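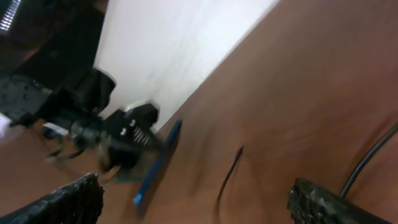
Werkstattbuch, November 2022

Cembalo Nonditz, Vorbereitung für die Barockoper im Soler

Endlich wieder am Instrument! Heute Vormittag Deckel runter, Jackleiste raus, erstes Manual komplett durchgespielt. Der Klang ist immer noch eine Wucht, vor allem in der Tenorlage, aber die Mechanik hat seit September spürbar nachgelassen. Damals lief das Ding im Continuo wie Butter, jetzt bleiben einzelne Springer beim Repetieren hängen. Liya Tefera hat mir eine Liste aus der letzten Probe geschickt (danke, Liya, sogar mit Taktangaben!), und die deckt sich fast komplett mit dem, was ich selbst gehört habe.

Befund erstes Manual, 8-Fuß vorn:
fis klein: Springer fällt zu langsam zurück, Zunge schwingt nach
b klein: Kiel zu lang, zupft hart und knallt
d': Dämpfer liegt nicht auf, Saite singt weiter
a': spricht gar nicht an, Kiel gebrochen
e'': Kiel am Ansatz weich, Ton dünn

Zweites Manual deutlich besser. Nur das cis'' wackelt in der Führung. Koppel geht etwas schwer, habe die Gleitflächen trocken gereinigt und dann mal so gelassen. Bitte dort KEIN Silikonspray, egal wer das nächste Mal drangeht. Das Zeug zieht ins Holz und wir kriegen es nie wieder raus.

Bekielung

Fünf Kiele neu gemacht, alle aus dem Delrinstreifen, der noch im Kasten lag. Habe auch einen von den Plasis-Rohlingen probiert, die im Sommer als Muster gekommen sind. Sehr interessant! Etwas zäher beim Schneiden, das Messer muss wirklich frisch abgezogen sein, sonst franst die Unterseite aus. Dafür ist der Anschlag angenehm rund. Im Diskant fehlt mir bei dem Material noch die Schärfe, die wir im Graben brauchen, im Bass könnte es aber wunderbar sein. Den Probekiel habe ich im b klein gelassen, bitte beim Spielen drauf achten und mir sagen, ob es euch auffällt. Ich sage vorher keinem Cembalisten was davon.

Reihenfolge beim Intonieren diesmal anders als sonst: erst Überstand einstellen, dann von unten schaben, dann die Spitze im flachen Winkel kürzen, und erst ganz am Schluss mit den Nachbartönen vergleichen. Früher habe ich nach jedem Schnitt verglichen und mich dabei regelmäßig verrannt. So geht es schneller und die Lage klingt geschlossener. Will ich beim nächsten Instrument noch mal genauso machen.

a' hat mich am längsten aufgehalten. Neuer Kiel saß, Ton trotzdem matt. Zunge raus, Feder angeschaut: die war minimal verbogen und hat seitlich gedrückt. Gerade gerichtet, wieder rein, und plötzlich war alles da. Herrlich.

Dämpfer

d' nur den Filz neu gesetzt, der war hochgerutscht. Bei der Gelegenheit den roten Filz aus der alten Rolle verglichen mit dem neuen: der neue ist dichter und macht beim Aufsetzen ein leises Zischen. Im Saal vermutlich egal, bei einer Aufnahme würde es mich stören. Alte Rolle also für die Instrumente aufheben, die ins Studio gehen.

Stimmung

Grundton 415, wie mit dem Orchester abgesprochen. Vallotti, weil wir an dem Abend durch so viele Tonarten müssen und die Arie in f-Moll sonst wirklich weh tut. Liya hätte lieber mitteltönig, zumindest für das erste Konzert der Reihe, und ich verstehe sie so gut! Die reinen Terzen am Schluss vom Prolog wären zum Niederknien. Aber zwischen zwei Akten umzustimmen ist im Graben Wahnsinn, und einen zweiten Flügel kriegen wir dort nicht unter. Vielleicht lässt sich das Orgelpositiv mitteltönig legen und nur im Prolog einsetzen. Muss mit der musikalischen Leitung besprochen werden, ich finde die Idee aber sehr reizvoll.

Nach dem ersten Durchgang ist mir der Bass wieder abgesackt, also komplett zweimal gestimmt. Luftfeuchte in der Werkstatt 40 Prozent, im Soler war es bei der letzten Probe merklich feuchter. Das Instrument muss unbedingt einen Tag vorher rüber und darf nicht direkt aus dem Transporter in den Graben.

Saiten

Eine Messingsaite im Bass getauscht (GG, Oese war angeknackst). Die neue dehnt sich noch, morgen nachziehen und vor dem Transport noch einmal. Bestand Messing wird knapp, bei den dicken Stärken haben wir fast nichts mehr. Bei Lotance angefragt, Antwort steht aus.

Geld

Für das ganze Projekt stehen 3000 Euro drin, inklusive Transport und Stimmdienst an den Abenden. Das geht sich aus, solange wir die Register nicht anfassen müssen. Sollte die Koppel doch noch Ärger machen, muss ich vorher anrufen und nicht hinterher die Rechnung erklären.

Nebenbei

Zum Testen habe ich mich durch den Generalbass vom ersten Akt gespielt, sehr holprig, aber was für Musik! Dieses Lamento über dem absteigenden Bass, und dann kommt in Takt 7 der Vorhalt, auf den man den ganzen Anlauf über wartet. Mit dem neuen Kiel auf a' steht der Ton da richtig im Raum. Danach habe ich die Stelle noch viel zu oft gespielt und das cis'' völlig vergessen.

Offen:
cis'' zweites Manual, Führung ausspanen oder neu tuchen
Koppel unter Last prüfen, mit jemandem, der kräftig spielt
GG nachstimmen
Notenpult: Schraube links dreht durch
Ersatzspringer einpacken, dazu Messer, Kielstreifen, beide Stimmhämmer
Liya wegen Probentermin im Soler anrufen
Decke für den Transport suchen, die graue hat ein Loch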